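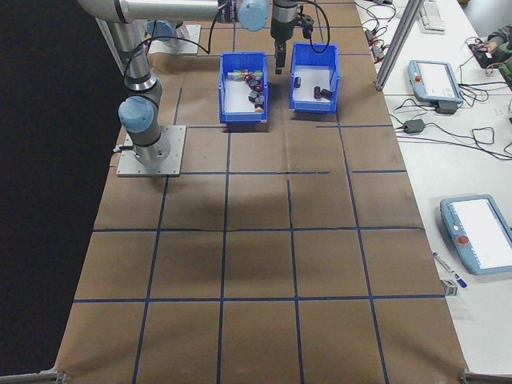

Budgeting for a bin-sorting cell

A bin-sorting cell is a small robot workstation where an arm picks objects out of one container and puts them in another. Budgeting for one means working out what you'll spend on the arm, the gripper, the table, the safety gear and all the odds and ends that hold the thing together. I've planned a few of these now (my first was a mess, more on that below), so this entry leans on what I've learned plus a lot of notes from Xóchitl Gallegos, who kept the purchasing spreadsheet for the Florkia bench and let me copy it.

Scope

I'm only talking about tabletop cells with light arms, the kind you run from a teach pendant on the bench next to you. Big floor-mounted arms with fencing are a whole different animal and I've never bought one!

The arm

Everybody starts with the arm, and fair enough, it's the biggest line. Ask for the quote with the controller, the pendant and the mounting plate spelled out separately. My first quote from Kakico looked great until I saw that the plate wasn't in it, and a plate that fits the bolt pattern took 5 weeks to show up. If you plan on two arms, price two pendants as well. People try to share one and then spend the afternoon swapping plugs.

The gripper

A plain two-finger gripper handles most small parts, including little cylinders, which can be standing up in one pick and lying on their sides in the next. Check the stroke against your widest object and your narrowest one. Also check whether the cable comes with it! Trito sells theirs with a cable that was too short for us once the arm stretched out, and the long one was a separate order. I now budget a spare set of fingers with every gripper and I've used them every time.

Table and layout

You need a top that can take bolts and doesn't wobble. After that it gets cheap. Brown paper and dark blue tape will give you a grid of cells to set your bins on, so you can say "put it back in that square" and everybody gets the bin in nearly the same spot. Paper creases, so buy a whole roll and plan on relaying it. Clamps for the table edge go on this line too, and so do the bins. Get more bins than you need, all the same model, because the supplier will change the shape on you (Sproģis did it to us in May, in the middle of a run).

Bench space

This is the one I always get wrong. The side bench fills up with pendants, power adapters, a keyboard and a big tangle of black cable, and then there's no room for a person's elbows. Xóchitl's rule is to draw the bench on paper with everything sitting on it before ordering anything, and she draws the cables too. Cable ties and a decent power strip cost next to nothing, so put them in.

Time and people

Installation hours belong in the budget even if it's your own staff doing the work. We put down 4 days for the Florkia bench, and mounting and wiring fit into that fine. Teaching the pick positions did not. Add a line for training new operators, with time for each of them to practice stopping the arm from the pendant.

Running costs

Tape, paper, fingers, replacement objects (small ones roll off and vanish), and cables that get pinched. The Florkia sheet ended up with 23 lines, and most of them were this sort of thing.

See also: Gripper selection; Teach pendants; Workcell layout; Spare parts planning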